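Water and Utilities, Unit 5: Reading a Shortage Notice

Start with the Jandomar case. In November the utility told customers in Vukedstead that supply would drop because the reservoir was low. Maybe so. The notice gave one number, 2742 megaliters in storage, and no capacity to compare it with. Full is 3825. You had to dig for that.

Things to be suspicious of:

"Unprecedented demand." Compared with which years? Medeiros went through the old billing records and found demand nearly flat.

Leakage left out. Pipes on the Zivska side lose roughly 1000 liters a minute, going by the night flow readings. Dry weather didn't do that.

Household tips. Shorter showers, fuller laundry loads, reuse your towels — fine, but check what share of the total homes use before you believe it matters.
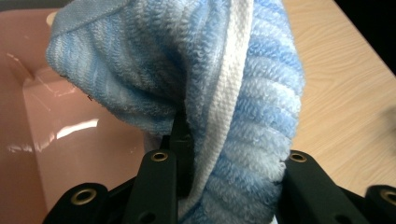
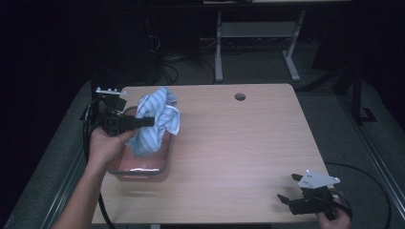

Blue and white striped cloth, both pictures.

Shevchuk's reply, in the reader, argues that the utility had to act on incomplete data. I don't find it convincing, but read it before you agree with me. Look hard at his rainfall table, which stops just before the wet months.

For next class: bring the Dovhaniuk notice and mark every claim that has no source.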